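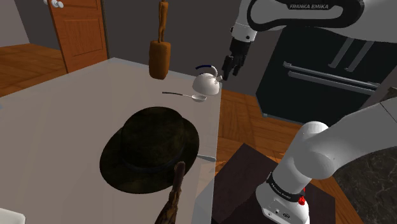 クンドンソープだより 選挙区の線引き見直しについて、少し長めのご報告

みなさま、いかがお過ごしでしょうか。1月の号でちらりと触れた町議会の選挙区見直しの件、その後どうなったのかというお便りをずいぶんいただきました。遅くなりましたが、先日の公聴会を最初から最後まで聞いてきましたので、今回はその話をゆっくり書かせてください。お茶でも飲みながらお付き合いいただければうれしいです。

まず、おさらいから。クンドンソープの町議会は長いあいだ、6つの選挙区に分かれて議員を選んできました。ところが駅の南側に住宅が増えて、区ごとの有権者の数にだいぶ差がついてしまったのですね。いちばん大きい南区は1507人、いちばん小さい川上区は320人ほど。同じ一人の議員を選ぶのに、これだけ開いているわけです。南区にお住まいの方が「うちの一票は軽いのか」とおっしゃるのも、まあ無理のないことだと思います。

そこで町の事務局が出してきたのが、川上区をお隣の水車区とひとつにまとめ、南区を線路沿いの道で二つに分けるという案でした。数字だけを見ればきれいにならされるのですが、川上区の方々にとっては、自分たちの議員がいなくなるかもしれない話です。公聴会の会場も、前半はほとんどこの話で持ちきりでした。

最初に発言に立ったのは、川上区選出のベザウィト・アエレ議員です。声を荒らげるようなことはなく、いつもの落ち着いた調子で、区の合併そのものに反対しているのではないと前置きしたうえで、三年前の橋の補修を例に挙げていました。あの橋は川上区の人しか毎日は使いません。それでも予算がついたのは、議会の席で橋の名前を繰り返し口にする人がいたからだ、と。合併後の議員が水車区の方になったとき、同じように言い続けてもらえる約束がほしい、というのが議員のお考えのようでした。

これに対して南区からは、待たされているのはこちらも同じだという声が出ました。通学路の街灯の要望書を出してから二年、まだ返事がないのだそうです。発言された若いお父さんは、夕方5時を過ぎると子どもの顔も見えない、とおっしゃっていて、会場のあちこちでうなずく方がいました。わたしも帰りにその道を歩いてみたのですが(少し遠回りでした)、たしかに暗いところが続きます。川上の橋と南の街灯、どちらも暮らしにかかわる切実なことで、聞いているほうとしては、どちらの肩も持ちたくなってしまいます。

後半は、案の中身よりも進め方の話になりました。事務局は次の議会で採決まで済ませたい意向でしたが、説明資料が届いていない家があるとの指摘が相次ぎました。とくに川上の奥のほうは配布が遅れていたようで、資料を会場で初めて見たという方が26人いらしたそうです。これは受付で挙手をとって確かめた数字です。事務局の課長さんも、これについては素直に頭を下げておられました。

結局、その場で決まったのは次のことです。

採決はひとつ先の議会まで見送ること。
説明資料を全戸にもう一度配ること。
川上区と南区で、それぞれ一回ずつ小さな説明会を開くこと。
合併後の区に地区の要望を受け付ける窓口を置けるかどうか、事務局で検討すること。

最後の窓口の件はアエレ議員の提案で、南区の方からも、それならうちにもほしいという声が上がりました。反対していた方も賛成していた方も、この点では意見がそろったようで、閉会のころには会場の空気もずいぶんやわらいでいたように思います。廊下で立ち話をしていたら、いつのまにか電気を消される時間になっていて、あわてて上着を取りに戻りました。

説明会の日取りはまだ決まっていません。決まりしだい、役場前の掲示板と、このたよりでお知らせいたします。会場は、川上区が旧分校の教室、南区が駅前の集会室になる見込みです。どちらも段差がありますので、車いすや杖をお使いの方は前もって役場の議会事務局までひとこと声をかけていただければ、入口でお手伝いできるとのことでした。

それから、ご意見は書面でも受け付けています。決まった用紙はありませんので、便せんでもはがきでもけっこうです。お名前とお住まいの区だけは忘れずに書いてくださいね。「難しいことはわからないから」と遠慮なさる方が毎回いらっしゃるのですが、橋が古い、道が暗い、そういう一行がいちばん議員さんの役に立つのだと、アエレ議員も閉会後に話しておられました。役場まで行くのがたいへんな方は、編集部あてに送っていただければ、まとめて届けに参ります。

前号で募集した「議会に聞いてみたいこと」には、たくさんのお便りをありがとうございました。図書室の開館時間についてのご質問がとても多かったので、次号では担当の方にお話をうかがってくるつもりです。バスの本数のことも、忘れずに聞いてまいります。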